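Home Talks Build log Parts Contact
September — speaker notes, Iltgate shared workshop evening

Opening. Say hello, thank them for the chairs. I'm here to talk about Hosico, the small rover I built on my bench at Iltgate and then had to teach to cope with the big wide outdoors. Indoors it was brilliant! It had walls to look at, table legs, my shoes. Then I wanted it to drive across a plaza, and a plaza gives a camera very little to hang on to.

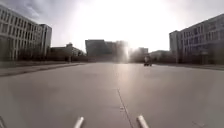
Hosico's view straight into the sun, office blocks either side.

Talk about exposure. Leave it on automatic and the sky wins — the buildings on the skyline go dark and all the lovely window edges I wanted to track are gone. I spent 38 evenings on this part (don't do the sad face, they'll laugh). What helped was ignoring the sky and looking at the ground. Paving has seams. Seams are lines, and lines I can follow.
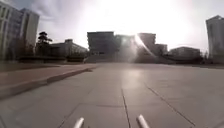 Following the seams
Ask who's done line following with tape on a floor. Same idea, only fainter, and the glare on the slabs eats bits of it. I keep 60 frames in memory so a seam can drop out and come back without Hosico panicking.

Curbs next. A curb is a far stronger line than a joint, so the first version fell in love with every one it met.

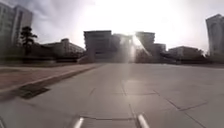

So I gave each line a score for how long it had been steady, and capped it, and the silly behaviour calmed down a lot. Code is 296 lines if anyone asks, the repo is called Trirngate. Mention the 2 rods at the front — always in view, so I mask them out before anything else runs.
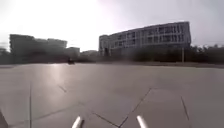

Crossing joints are still a pain, because it has to pick one and it dithers. Ask the room for ideas here, really do, don't rush on. Then show the spare chassis and pass it round, mind the loose wire.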